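September, equipment planning, 2 p.m.

Went through the gripper budget with Hanne. Request stands at 8 hand-held units, plus 40 spare jaw pads from Sterkora. Pads are the consumable – budget them separately. 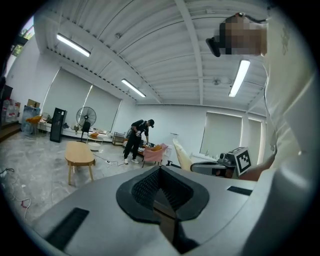

Iluteck quotes 7 weeks on head mounts, Destusix 5. Leaning Destusix, pending Kerttu's check of the cable connectors. Power strips and longer leads go on the general supplies line.
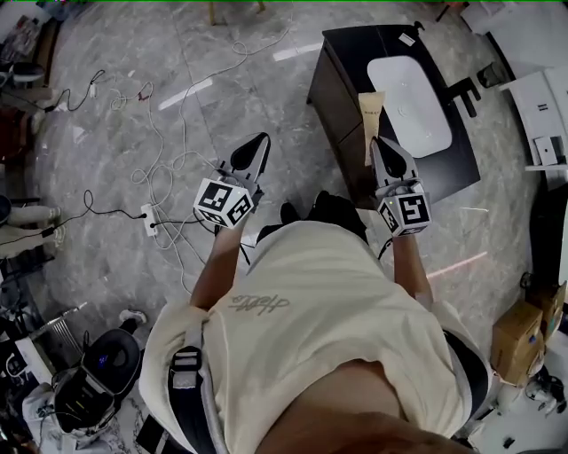
Two hand-held grippers with marker cubes, harness on. Power strip on the floor at left.

Open: harness spares, one price or two. Ask Aino.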